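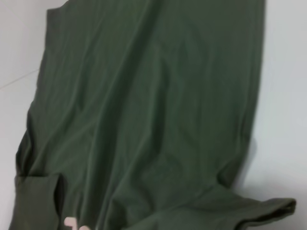

Dark green top, spread out on white

Ukstead and Tindonville Bus Users -- minutes of the Saturday meeting, 1/8/22

2 comments | Share

Minutes taken by me, Wanting Shen, as Gareth had lost his voice and couldn't face reading his own notes back to everyone. I write the way I talk, so apologies to anyone who wanted the proper sort.

We met upstairs at Tran Bakery after they'd shut the downstairs counter. Thank you to Mrs Tran for the room and for the tray of cheese things, which went before we'd got through apologies. Apologies came from Colin, from both of the Hendersons and from Pauline, who was stuck in Tindonville waiting for (yes) the bus.

Last meeting's minutes

Agreed as read, apart from one change. I'd been put down as saying the evening service was "fine". What I said was that it was fine until the autumn. Gareth nodded and wrote it in.

The 524

Most of the morning went on this, as you'd expect. For anyone who has missed the last few meetings, the operator wants to take the 524 off the Mill Lane loop and send it straight down the main road instead. They say it saves seven minutes each way. Beryl has done the trip with a watch, several times, and says she can't get the loop to take more than four unless somebody is getting on with a pushchair and no change.

We had a long talk about who uses the Mill Lane stops. The sheltered flats are the obvious ones, but Dev pointed out that the sixth formers use it too, and so do people coming off the early shift at Brustetti, because the factory gate is nearer to Mill Lane than it is to the main road. I hadn't thought of the Brustetti lot at all! Dev works in the packing hall there and is going to ask if he can put a notice up by the lockers. He thinks it will be all right if it's small and doesn't have any swearing on it.

The petition now stands at 934 names. I'd hoped we would have got to a thousand before Christmas, but the weather was horrible and the library was shut for the whole of the second week, so I think it's a very good effort. There was a bit of back and forth about whether to hand it in now or hang on. Beryl wanted to hang on. Most of us felt the council people will be sorting out their money for the year soon and that a petition turning up after that is no use to man or beast. We took a vote and it goes in this month. I'm to print it and Gareth will find a box file that doesn't have "CHRISTMAS LIGHTS" written down the side.

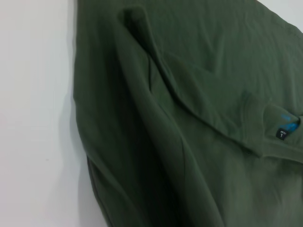
After that we got on to what we say in the covering letter. I read out my draft. It was too long, I knew it was too long, and Dev very kindly said it had "a lot of good bits". We've taken out the paragraph about the old timetable and the one about the driver who used to wait for people (lovely man, but he's retired and it doesn't help us). What's left says who uses the stops, what they would have to do without them, and that the walk up from the main road has no pavement on either side for the stretch by the garage. Beryl asked for the word "shameful" to be put in. We settled on "disappointing". She'd like it noted that she still prefers shameful.

Action: me, to send the shorter letter round by Wednesday. Please send it back with changes and don't just ring me up, I never remember what people said.

The shelter at Tindonville Green

There was some better news here. The parish has said it will put £900 towards mending the shelter, on condition that we get the quotes ourselves. The roof panel has been out since the storm and the bench has one end sitting on the ground -- you can perch on the high end if you're quick. Gareth's brother-in-law looked at it and reckons the bench is an easy job but that the roof will need a proper firm, as the frame has gone out of square.

We need two quotes in writing. Gareth is getting one and I said I'd get the other. There was a suggestion from the back that we ask for a solid roof this time, so the pigeons can't be seen walking about on it, which I thought was a fair point, but a clear one lets the light in and it's a dark corner in winter. Left open till we see prices.

The real-time sign came up again. It has said "DUE" since before Halloween. I've reported it and got a reference number, and then I reported it again and got a different reference number. If anyone knows a name at the county who deals with signs, please pass it on.

Timetable leaflets

The new leaflets are wrong. The Sunday times have been printed in the Saturday column and the other way about, and the map has Ukstead on the wrong side of the river. The operator knows and says corrected ones will come out in April, with the spring changes. Until then we're going to do our own sheet. Dev has offered to type it up and I'll check it against the times at the stops, since I walk past most of them with the dog anyway.

We talked about type size for longer than I'd have thought possible. Large print won. It will have to go on both sides of the paper, so no adverts on the back this time, sorry to the bakery.
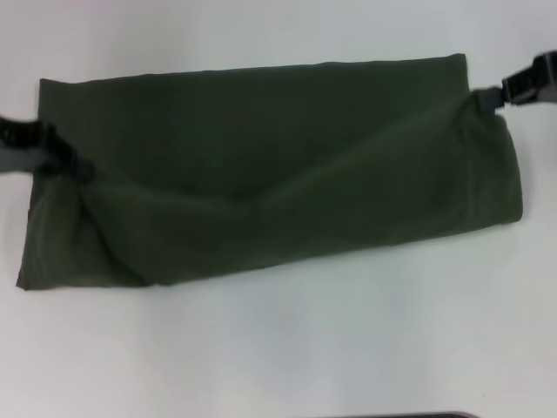 Copies will go to the library, the surgery, the post office counter and the flats. Beryl will do the flats as she has the door code. If you can think of anywhere else, tell Dev before he prints, as he's doing it all in one go.

Evening service

Short item, we were running late. The last bus back from Tindonville has failed to turn up at least once a week since November. We know this from the sheet that Pauline keeps on her fridge, and I can't say how useful that sheet has been. Gareth whispered that we should ask everybody who gets caught out to write down the date and what they did instead (taxi, lift, walked it), so that we've something more to show than grumbling. All agreed. Pauline's sheet will be the pattern. I'll put a copy on the page when I've got it off her.

Concession passes were raised, as the machine on the older buses keeps refusing them. Drivers have been waving people on, so nobody's out of pocket, but it holds up the queue and it's embarrassing. I'll add a line to the letter if there's room. If there isn't, it'll go in a separate email.

Anything else

Dev asked if we could meet on a weekday evening now and then, as his shifts are changing. Fine in principle, but the bakery room isn't free in the evenings and the hall charges. Going to ask at the Railway about their back bar. Beryl says it's draughty. It is draughty.

A lady whose name I didn't catch (so sorry, please tell me next time) asked if we covered the school coach. We don't, but I've given her the number for the school office, and she's very welcome to stay on with us for the buses.

Somebody left a pair of reading glasses in a brown case under the window. Mrs Tran has them behind the counter.

Next meeting is the first Saturday of next month, same place, same time, unless the Railway comes good. Would whoever brings the biscuits please not bring the coconut ones again, there were complaints. We finished just before one and I missed my bus home, which was on time for once.

W. Shen

2 comments

Last updated: April

Contact us | © Ukstead and Tindonville Bus Users | Back to top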